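Nindden Countertop Bread Proofer, long-term review

Filed under: Baking gear

I have been baking bread at home for long enough to own three banneton liners and a drawer of lames I don't use, and I had never once thought I needed a proofing box. My kitchen sits at a chilly temperature from fall until April, and I got by with the oven light, a towel and a lot of patience. Then the folding proofer from Nindden went on sale for $130 (the regular price is $185) and I caved. I've had it through one whole winter now and I love this thing!

The basics first. It's a folding box with a heated base, a small metal water tray, a wire rack and a lid with a window in it. Folded down, it's a flat slab you can slide next to the cutting boards. Setting it up means lifting four walls and dropping the lid on, and I can do it with one floury hand. The control panel has a dial for temperature and one button that switches between proofing and slow warming. No app, no account, no chime that plays a little song at you. I was so happy about that I told my sister on the phone.

What it did for my bread

My everyday loaf is a plain sourdough with a bit of rye in it. In January the bulk rise used to take me from breakfast until well after dinner, and some nights I gave up and put the bowl in the fridge half done. In the box, set to 78, the same dough is ready by early afternoon. More than the speed, I like that it's the same every time. I know when to shape, so I can go out and come back, and the crumb has evened out a lot. I used to get a tight line along the bottom of the loaf that I blamed on my flour, my oven and my starter in turn. I think the dough was just cold.

Enriched doughs are where I got really excited. Brioche and cinnamon rolls have always been slow and sulky for me, and with the water tray filled they puff up beautifully and don't get that dry skin on top. You do have to watch the butter. I set it to 85 the first time and had a greasy puddle under my rolls, so now I stay in the high seventies and wait a little longer.

Yogurt works too, if you're into that. I put jars straight on the rack and left them overnight on the warming setting. Thick, tangy, very good with honey. I've also used it to wake up a starter that had been ignored in the back of the fridge for most of a summer, and it was bubbling again after a couple of days of feeding.

How accurate is it?

I put a probe thermometer on the rack and another in the dough, and let it run for an afternoon. The air stayed within a degree or two of the dial once it had settled. The dough takes its time catching up, of course, so if you mix with cold water don't expect magic. I use lukewarm water in winter and that helps more than turning up the dial.

The back corners run slightly warmer than the front. With one bowl in the middle I can't tell. With two loaf pans side by side I turn them halfway through, and they come out even.

Things I'd change

The power cord is short. Mine only reaches if the box sits on the left side of the sink, which is exactly where I like to knead. The lid window fogs up when the tray is full, so you end up lifting it to peek and letting the warm air out. And the manual is a mess. It has a good chart of dough temperatures, but the chart is on the inside of the last page, after the warranty in several languages, and I didn't find it for a month.

I'd also love a taller version. A nine-inch round banneton fits nicely, but my big oval one only goes in at an angle, and a high panettone mold doesn't fit under the lid at all.

Compared with the others

Before buying I borrowed the Rendo, which is a rigid box and a bit cheaper. It holds heat well, but it doesn't fold, and in a small kitchen that settles it for me. The Daltis is a heated mat you put under the bowl. It's light and simple and fine for a starter jar, though my dough got warm at the bottom and stayed cool on top. If all you want is a livelier starter, save your money and get the mat. 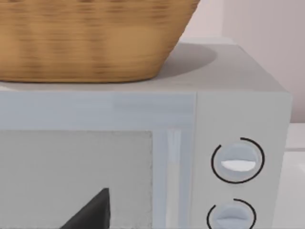

Can you leave the proofer on overnight?

Mine has run all night plenty of times for yogurt and the base never got more than warm to the touch. Fill the water tray before bed, keep the vent on the side clear, and stand it on a hard, flat surface.

Cleaning and wear

The walls wipe down with a damp cloth. The rack and tray go in the dishwasher, though I wash the tray by hand with a splash of vinegar to get the hard water marks off. After a winter of use several times a week, the hinges are still tight and the dial still clicks the way it did on day one. One of the rubber feet came loose and I glued it back.

Would I buy it again? In a heartbeat, and I'd pay full price if mine gave out tomorrow. If your kitchen is warm all year you can skip it. If you bake in a sweater for half the year like I do, watch for the sale, get the box, and start with cinnamon rolls!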